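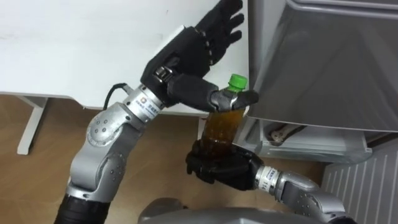

Flerkmont Runners Board > Races and Events > Cliltberg Half: first year on the new course

hillsloth
Okay so who else ran Cliltberg? I've done this race every year on the old river course and I was really nervous about them moving it. I finished, my legs are trashed, and I think I liked it?? The start by the park was so much nicer than standing in that parking lot. More porta-potties too, thank you whoever made that call.

The results page has 1284 finishers across all the distances. Felt like more than that in the first mile, holy cow. I spent that whole mile running on the grass.

Mile_Nine_Marcy
I was there! Did the 10K. Loved the park, hated the first mile. They need waves. I got stuck behind a row of people walking side by side before we even got to the bridge, and you can't get around anybody on that path.

dusty_flats
Going to be the grump. I want the river course back. It was flat, it was fast, and I drove two hours from Wondilside to run a PR course. The new one has that climb out of the quarry at mile 8, and my pace just died. If they're going to keep calling it "fast and friendly" on the website then somebody should go run it first.

hillsloth
Ha, fair, the quarry hill is a monster. But the river course flooded twice in the years I ran it, and one January they had us doing out-and-backs on a frontage road. I'll take a hill over that.

dusty_flats
I'd take the frontage road.

pbandjog
Did anybody else see Corentin Moulin go by? I was coming up to the turnaround and he was already headed back, all by himself, not even breathing hard as far as I could tell. He won the half by 4 minutes. I yelled something dumb like "looking good!" and he waved at me!

Mile_Nine_Marcy
He waved at my kid too. She's been talking about it ever since.

oldmallet
I don't think the hill is the problem, dusty. I ran the Mallet 10-miler for years and that one has twice the climbing. Problem is where they put it. You come off a long downhill, your quads are already toast, and then there's a left turn and bam. Run the loop the other direction and it would be a different race.

dusty_flats
Okay, the other direction I could live with. Still wouldn't be a PR course.

kneebrace_ken
Question for people who did the half: was there water at the second station? By the time I got there the tables were out of cups, and a high school kid was pouring from a jug into people's hands. I'm a back of the pack guy so maybe it was fine earlier. It was a warm day to be running out of cups.

pbandjog
Plenty when I went through, but I'm sorry, that stinks. You should email them. I wrote in once about the mile markers and got a real reply from a real person.

hillsloth
Seconding the email. Slower runners are out there longer, they need it more than the rest of us!

kneebrace_ken
Will do. I paid 60 bucks like everybody else.

Mile_Nine_Marcy
Wait, it was 60? I paid less than that. Did you sign up late?

kneebrace_ken
The night before it closed. So that one's on me, but I still want a cup.

oldmallet
Guy at packet pickup told me they want to grow it to 4000 runners. On that path! I like a big race, but they'd have to start on the road for that.

dusty_flats
4000 people going up the quarry hill. I'm staying home in Wondilside.

hillsloth
You say that every year, and every year I see you in the parking lot eating a banana.

dusty_flats
There's no parking lot anymore, that's my whole complaint

pbandjog
Does anyone know if the race photos are up yet? I can find the ones from the finish but nothing from the bridge.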